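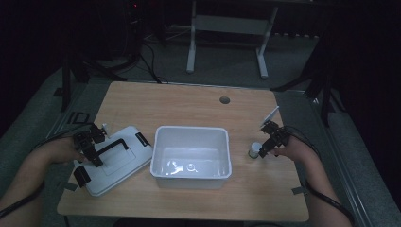

Bins, tape and table – notes, February

Started at 9:30 with the small table. It stays on the carpet for now. The black tape strips along the near edges are to be left where they are until we agree on the layout.

Bin: white translucent plastic, rectangular, walls flare a little toward the rim. Lid is separate, with a raised panel in the middle, black folding handle and black latches. Handle folds flat, so lids can be stored on their sides without catching.

Plan is to use this type for the Navcombe parts and stop using cardboard. Ordered 6 from Planen, item 269 in their list. Matoušek had a deeper one but the lid had no handle, and we carry these up the stairs.

What goes in:
– spare cable ties and sleeves
– the short adapters from the Nukeo drawer
– labels, one roll per bin
– nothing heavy. The vise jaws stay on the shelf.

Lid on: set the far edge down first, then lower the near one, then close both latches. If one side is closed early the other tends to sit high. Fold the handle down before stacking.

Washers: the supplier pack is 3000, too many for one bin once the adapters are in. Split them and write the size on the short end as well as the lid, because lids get swapped. Pencil rubs off the plastic. Use the paint marker and let it dry before stacking.

The table is fine for sorting but watch the cable hole near the far edge. Washers go straight through and the gray carpet hides them. A piece of card over the hole would do.

Still open: shelf 13 is too shallow for the bins lengthwise. Either turn them or move the shelf out a bit. Measure with the lid on and latched – the latches may add to the width.

Next: labels, then empty the Nukeo drawer.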